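Amarachi Nwachukwu is packing again

Piano tuner, accordion repairer, occasional wedding player. We caught her between jobs in Udgate and talked for most of a lunch hour. Posted 1 Jul 2024.

She is eating soup standing up when I get there. Two pianos done this morning, one more at three, and a school that keeps calling. "Sit anywhere," she says, and then moves a box of felt so that I can.

Nwachukwu grew up over her uncle's dry cleaning shop and came to instruments sideways. There was an upright in the church basement with a dead key, the A below middle C. She was eleven. "I took the front off to look. Just to look. And there was a pencil in there, and a hymn card, and then I got yelled at." She put the pencil back. Went home and couldn't stop thinking about it.

She learned tuning from Adebayo Okoro, who ran a one-room shop called Romberg until he retired. Four years with him. The first year she hardly touched a tuning lever - he had her sweeping, sorting center pins, sitting next to him and saying out loud what she heard. "He'd play a fifth and wait. I'd say flat. He'd say how flat. I'd say a bit. He'd say go sweep."

Okoro still calls, mostly to argue. He thinks she tunes the top octave too sharp. She thinks he can't hear the top octave anymore. "We're both right," she says.

On the rounds

Her list is 76 regular customers, most of them home pianos, plus three schools and a dance studio. The farthest is out in Hurnier, 70 miles each way, a retired couple with a baby grand that lives next to a wood stove. She has asked them to move it. They moved the stove chair instead. "So now he's more comfortable and the piano is the same."

What does she listen for? Beats, the slow wobble when two strings are nearly together but not quite. She sings me one across the table, badly, and laughs. "You get it once and then you hear it in refrigerators. In elevators. My sister won't ride with me."

She uses an app on her phone to set the first note and then turns it off. Nothing against people who leave it on. Old pianos don't agree with the app, she says, and old pianos are most of her work.

I ask about money and she answers right away. A tuning takes her an hour and a half, longer if the thing has been let go. She raised her price in June for the first time in three years and lost 2 customers. One came back. Pitch raises are extra and people hate that, so she explains it before she takes her coat off.

The accordions

These were an accident. A customer's father died and left an Isah, a model she had never heard of, and would she take a look. Reeds rusted, wax gone brittle, one strap missing. She took it apart on the kitchen floor over a winter. 283 separate parts by the time she was finished, she wrote it down. "I was proud of that number and also scared of it."

Now it's a third of her income. They come in from all over becuase there aren't many people left who'll re-wax a reed block. She turns down anything with mold. Learned that one the hard way, a cough that hung on till spring.

And she plays, a little. Weddings if it's family or family of family. Waltzes mostly, one highlife tune her uncle liked which she has had to arrange herself, since the chords sit funny under the left hand. Does she practice? "No. Yes. In the van."

Hard cases are a subject she can go on about. Soft bags are fine for a walk to the bus, she says, no good for anything with reeds, and she has repaired too many cracked corners to be polite on the subject. Get the hard shell. Get the one that is a little too big and fill it with towels. 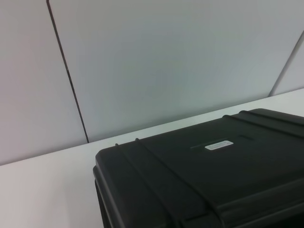 What's next

An apprentice, maybe. She has had two people ask. One wanted to start on Saturdays with pay from the first week, the other hasn't called back, and she thinks she might like the second one. She would do the sweeping thing, yes. Shorter though. Six months.

Okoro has offered to come in and help teach, which she's thinking over. "He'll tell them I'm sharp. First day, he'll tell them."

Her phone goes. It's the school, the one with the practice room piano that somebody put a sandwhich in. She rinses the bowl, finds her keys under the felt, and asks if I can move my car.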